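Budget for a small pick-and-place arm, drawers included. What am I forgetting?

Posted in Equipment and Purchasing

Fumen

We are a small team at a parts supplier in Clelstead and have been given money to set up one robot station that opens drawers, takes small packaged items out and puts them back. Low volume, lots of different items, and it has to work with ordinary drawer units because that is what our stock room has. We are not going to rebuild the stock room.

The arm itself is already chosen and paid for. What I have to put together by Friday is everything else, and I have never done this for a robot before. So far my list has a two-finger gripper at $1,687, a spare set of fingers at $300, and a drawer unit to practice on, which we already own. My manager expects one number and no second request later in the year.

Two things I can't settle. First, do we need a different gripper for pulling knobs and for picking up small flat packages, or will one pair of fingers do both? Second, how much of the money should go to the area around the arm and how much to the arm's own accessories? Any lists from people who have done this would help. We have one 12-foot stretch of wall to work with and plan to start in June.

Moreo

One gripper will do both if you are careful about which fingers you buy. I run a station much like the one you want. Long, narrow fingers can reach down inside a drawer and still close on a round knob, but they have to be stiff enough not to spread when the drawer sticks. Ask the seller for the finger length and the opening width in writing, then measure your deepest drawer and your widest package before you order.

I would not buy a second gripper in the first year. A tool changer plus a second gripper will eat most of your budget and you will spend a month getting the changer to work. Put the money into the things below. They are in the order I would buy them.

Drawers. Use plain units with one knob in the middle of each front. Bar handles look easier, but on ours the fingers kept ending up at one end of the bar and the drawer racked sideways. If your practice unit is the same model as the ones in the stock room, you are ahead already. If not, buy one that matches.

Reach. The bottom drawer is the one that will cause trouble. The arm has to get down low and out in front, and it needs clear floor there for its own elbow. Go through this with cardboard before you bolt anything down. When ours is working at a small black package in the bottom drawer, the arm lies right across the right end of the drawer front, so a unit placed hard up against a wall on that side would be no use to us.

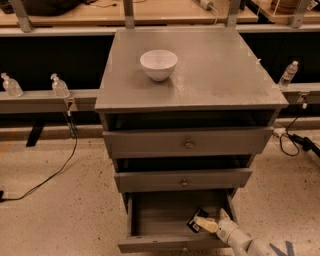 Power and cables. Price this properly. You want outlets on both sides of the drawer unit, and you want the cables off the floor anywhere the arm or a person goes. We had cable loops on the floor for far too long. An electrician charged us $732 for two added outlets and a covered run along the wall, and that was a fair price here. Get your own quote, but don't leave the line blank.

Floor marks. A roll of dark tape costs next to nothing. Mark where the unit stands so it can go back to the same spot after cleaning.

Test items. Buy a box of real packages, the same ones you stock, and expect to ruin a good part of them. Bowls and bottles are handy for testing as well, but they don't tell you much about thin packages lying at an angle in a drawer, and that is the case that will decide whether your fingers were the right choice.

On your second point, I would put a bit more than half of the remaining money into the area and the rest into gripper parts. Spares at $300 is about right for one set. I would order two.

Goh

Get the service contract. We didn't and regretted it.

Also check whether your price includes freight. Ours didn't.

Fumen

Thanks both. I had nothing down for electrical work, so that goes in. Our wall has one outlet, at the wrong end.

Moreo, did you pay for a safety enclosure or scanner? I have a quote for a floor scanner at $1,720 and it would be the largest item on the list.

Moreo

Don't use my setup to decide that one. Whoever is responsible for safety at your site should do a risk assessment with the arm's manual in hand, and that tells you if you need the scanner, a fence or something else. Keep the $1,720 in the budget until it is done — taking a line out later is a lot easier than asking for it. If they want a fence, check that the drawers can still open all the way inside it.

Goh, what did your contract cover? The one we were offered left out fingers and cables, and those are the only parts we have replaced.

Goh

Arm and controller only. Fingers were extra. Still worth it for the controller.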